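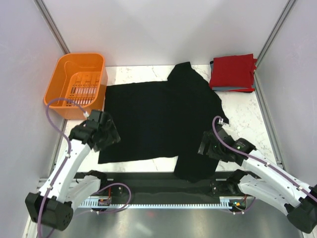 Why do so many fires in older buildings start outside the walls? Trash, pallets and dry leaves get stacked against the siding, and a small flame there has plenty to feed on before anyone indoors smells smoke.

Speaker notes, September
By the Prirnumley Fire Prevention Office
3 min read

Start on time. Say where the exits are.

Last year our crews went out on 1,804 calls. Of those, 159 were fires that began on the outside of a building. Most were small. Pause here and let people look at the handout.

The Orell Street warehouse. Call came in just before 6 p.m. on a Tuesday. Cardboard behind the loading dock was burning when the first engine pulled in. Flames had reached the eaves. Crews opened up the soffit and found fire in the attic space at the north end. Out in under an hour, but the roof over that end had to be replaced. No injuries. Cause is still listed as undetermined, so don't guess if asked.

The Paju Hall fire. Smaller. A planter on the back steps, with cigarette butts in it. Potting mix has peat and bark in it and can smolder for hours. The door was scorched and the glass cracked. A neighbor called it in.

What we ask owners to do:
Move dumpsters and pallets away from walls, and out from under eaves and windows.
Put out metal cans with sand for smokers. Empty them into water first.
Clear leaves from vents and basement window wells.
Check that outside lights work on the alley side.

Hydrants. The one at Ruvness Avenue was blocked by a parked trailer during the warehouse fire, and the second engine laid roughly 500 feet of hose from the next one over. Keep this short — it tends to turn into a parking argument.

Money. The city will pay up to $200 toward a lockable dumpster lid. Forms are on the back table. One per address.

If someone asks about sprinklers: most indoor systems don't cover the outside wall, and many don't cover the attic. Owners should ask their installer which areas are protected.

Take questions until 8:15. The room has to be locked at 8:30.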